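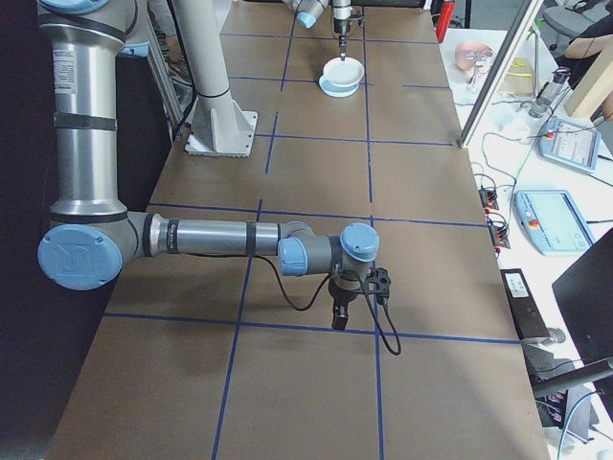 그리퍼 쪽 암이 격자 교차점 위에 올라간 상태

[인식/캘리브레이션] 테이프 격자로 핸드아이 검증할 때 잔차가 한쪽으로 몰립니다

글쓴이: kraft_grid
12월 15일

UR 두 대를 긴 테이블에 놓고 쓰는 셀입니다. 테이블에는 갈색 크라프트지를 깔고 진한 파란색 테이프로 격자를 쳐 두었습니다. 플래너는 Waltlow, 인식 노드는 Honau 포크를 씁니다. 핸드아이 캘리브레이션은 체커보드로 따로 했고, 테이프 교차점은 검증용으로만 씁니다.

절차는 다음과 같습니다.
손목 카메라를 교차점 위로 보내고, 정지 후 한 장 찍고, 테이프 마스크를 HSV로 뽑아 두 직선을 피팅한 다음 교점을 베이스 좌표로 역투영합니다. 같은 교차점을 자세만 바꿔 가며 17번 반복합니다.

반복 산포는 작습니다. 문제는 평균이 명목 위치에서 3 mm 벗어나고, 방향이 교차점마다 다르다는 점입니다. 캘리브레이션 오차라면 작업 영역 안에서 완만하게 변해야 할 텐데 이웃한 교차점끼리도 방향이 바뀝니다. TCP 오프셋을 다시 잡아도 같습니다.

의심하는 것은 세 가지입니다. 타임스탬프 동기, 렌즈 왜곡 계수, 직선 피팅. 어디부터 보는 게 좋을까요?

----

답글 1: null_space
정지 후 촬영이면 타임스탬프는 빼도 됩니다. 정지 판정을 뭘로 하는지만 확인하세요. 목표 도달 플래그만 보고 찍으면 잔류 진동이 들어갑니다. 관절 속도 임계값을 걸고 100 ms 더 기다리는 쪽이 안전합니다.

그리고 명목 위치는 어떻게 정하셨습니까? 자로 잰 값이면 그 값부터 믿을 수 없습니다.

----

답글 2: kraft_grid
정지 판정은 관절 속도로 합니다. 명목 위치는 테이블 모서리 기준 줄자 측정값입니다. 교차점 간격이 일정하다고 두고 나머지는 계산으로 채웠습니다.

----

답글 3: Jonalyn Padilla
원인은 그 가정입니다. 손으로 붙인 테이프는 격자 모델이 될 수 없습니다. 조각이 만나는 곳마다 틈이 있고 꺾이는데, 간격이 일정하다고 두면 그 편차가 전부 잔차로 넘어옵니다. 이웃 교차점끼리 방향이 제각각인 것도 그걸로 설명됩니다.

교차점을 외부 기준으로 쓰려면 하나씩 터치 프로브로 찍어서 실측 테이블을 만드십시오. 그게 싫으면 격자는 육안 확인용으로만 두고 검증은 인쇄 마커 보드로 옮기는 게 맞습니다.

----

답글 4: kraft_grid
틈과 꺾임은 인정합니다. 위에서 넓게 보면 가로줄이 세로줄 근처에서 어긋나 있고, 아래쪽 가로줄은 조각 사이로 종이가 그대로 드러납니다. 칸 크기도 고르지 않습니다. 지금 작업은 둥글고 얕은 접시를 칸 기준으로 배치하는 것이고, 목표 자세는 칸 ID로 받습니다. 그래서 격자를 아예 버리기가 어렵습니다. 인식 노드는 접시 테두리를 타원으로 피팅해서 중심을 내고, 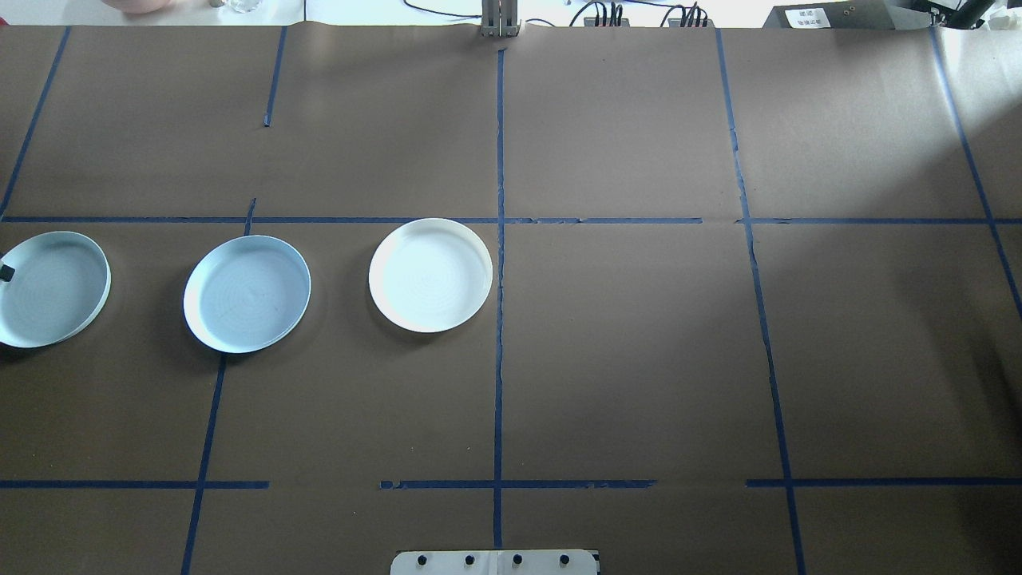 그 중심이 어느 칸에 들어가는지를 테이프 직선으로 판정합니다. 접시가 테이프를 밟으면 직선이 끊기고, 밝은 쪽에서는 종이 반사 때문에 채도 임계값이 흔들립니다. 칸 판정만 보면 몇 mm 오차는 상관없습니다. 다만 같은 교점을 캘리브레이션 검증에도 쓰다 보니 이 글을 올리게 됐습니다.

----

답글 5: slow_ik
칸 판정과 캘리브레이션 검증을 한 파이프라인에 묶은 게 설계 실수라고 봅니다. 요구 정밀도가 다릅니다. 전자는 위상 정보만 있으면 되고, 후자는 서브밀리가 필요합니다.

칸 판정은 테이프를 매번 검출할 필요도 없습니다. 한 번 등록해서 다각형으로 저장하고, 카메라가 움직였을 때만 다시 등록하면 끝입니다.

----

답글 6: null_space
등록 한 번으로 끝난다는 데는 동의하지 않습니다. 깔아 둔 게 종이입니다. 접시를 놓고 집는 동안 밀리거나 울면 저장한 다각형은 그대로인데 실제 선은 옮겨 갑니다. 주기적으로 재검출해서 저장값과 비교하는 루틴은 있어야 합니다.

----

답글 7: slow_ik
재검출 비교는 넣어도 됩니다. 매 사이클에 넣지 말라는 얘기입니다. 사이클마다 넣으면 오검출 한 번에 칸 ID가 통째로 바뀝니다.

----

답글 8: Cherry Mae Evangelista
피팅 쪽도 한번 보세요. 저희도 Drenosley 셀에서 비슷한 일을 겪었습니다. 마스크 전체에 최소제곱을 걸면 찢어진 가장자리가 직선을 끌고 갑니다. 교차점 부근에서 한쪽 가장자리가 계단처럼 어긋나 있으면 교점이 바로 옆으로 밀립니다. 반복 측정을 해도 매번 같은 쪽으로 밀리니까 산포만 봐서는 안 보입니다.

제가 쓰는 순서를 적어 둡니다.

1. 마스크에서 중심선을 뽑지 말고 좌우 가장자리를 따로 추출합니다. 각각 RANSAC으로 직선을 맞추고, 두 직선의 폭과 평행도가 기준을 벗어나면 그 구간은 버립니다.

2. 교차부 바로 옆 구간은 피팅에서 뺍니다. 테이프가 겹친 곳은 색이 더 진하게 나와서 임계값에 따라 마스크 폭이 달라집니다. 교차점 위와 아래의 세로줄도 하나로 묶지 말고 따로 맞춘 뒤 두 결과의 차이를 로그에 남깁니다. 손목 카메라로 가까이서 보면 아래쪽만 비뚤어진 곳이 꽤 나옵니다.

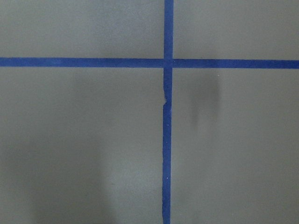

3. 바닥의 어두운 얼룩이나 흐린 그림자는 명도만 쓰는 임계값에서 마스크에 섞입니다. 색상 채널을 먼저 거르고 명도는 나중에 씁니다. 테이프 위의 작고 흰 점은 닫힘 연산 한 번이면 됩니다.

4. 위아래 직선의 차이가 허용치를 넘는 교차점은 검증 목록에서 뺍니다. 남는 교차점이 적더라도 그쪽이 낫습니다.

----

답글 9: Jonalyn Padilla
3번까지는 좋습니다. 4번은 반대합니다. 잔차가 큰 점을 빼면 당연히 결과가 좋아집니다. 기준 위치를 실측하지 않은 상태라면 캘리브레이션이 맞아서 줄었는지 나쁜 점을 골라내서 줄었는지 구분이 안 됩니다.

----

답글 10: Cherry Mae Evangelista
빼는 기준은 이미지 안에서 잰 위아래 직선의 차이이고, 명목 위치와의 잔차가 아닙니다. 둘은 별개의 값입니다. 실측이 먼저라는 점은 동의합니다.

----

답글 11: kraft_grid
가장자리 분리 피팅을 넣고 저장해 둔 이미지 1167장으로 다시 돌렸습니다. 상당수 교차점에서 위아래 직선이 따로 놉니다. 평균 오프셋은 줄었지만 방향이 제각각인 것은 남아 있습니다. Padilla 님 말씀대로 명목 위치 쪽 비중이 큰 것 같습니다.

변경 계획입니다.
- 칸 판정: 등록된 다각형 사용, 재검출은 작업 시작 시에만
- 검증: 교차점을 프로브로 실측한 뒤 비교
- 정지 대기: 현행 유지

프로브는 Gilchrist 팁을 쓸 예정인데 종이가 눌리는 양을 어떻게 보정할지는 아직 못 정했습니다.

----

답글 12: null_space
누르지 말고 XY만 쓰세요. Z는 종이를 걷고 테이블 면에서 따로 잡으면 됩니다.

----

답글 13: slow_ik
재검출을 시작 시에만 하면 작업 중에 종이가 밀린 것은 못 잡습니다. 앞에서 한 말을 조금 고칩니다. 접시를 전부 치운 시점에 한 번 더 넣으세요.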